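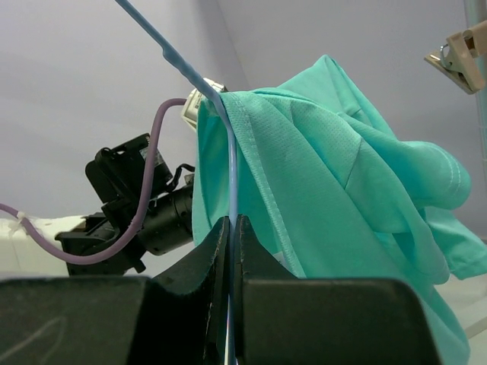 Gerrit Leemans
July 25, 2021

Sorting the sports clothes today. The whole closet shelf came down onto the bed and I'm going through it piece by piece.

Gerrit Leemans
Mesh tops get their own pile. They snag on zippers, so they go in the wash inside a pillowcase, closed with a hair tie. Cold, short cycle, no softener.

Gerrit Leemans
Checking hems as I go. Most of the stitching is fine. Two pairs of shorts from Skoswood have come undone at the side seam and I'll fix those by hand this week.

Gerrit Leemans
Paid 64 for the Van Loon rain jacket in May and the lining is already pilling under the arms. The Filent one cost less and still looks new after three summers.

Gerrit Leemans
Someone asked about care tags. I leave them in unless they itch. If one has to go, I take a picture of it first and keep it in a folder on my phone. Cut the threads, don't pull.

Gerrit Leemans
Hanging the light stuff on a line instead of the rack. Collars up, nothing doubled over. Dries in roughly 2 hours with the window open.

Gerrit Leemans
Donation bag is full. Taking it over tomorrow on the way to work. Socks are still not done.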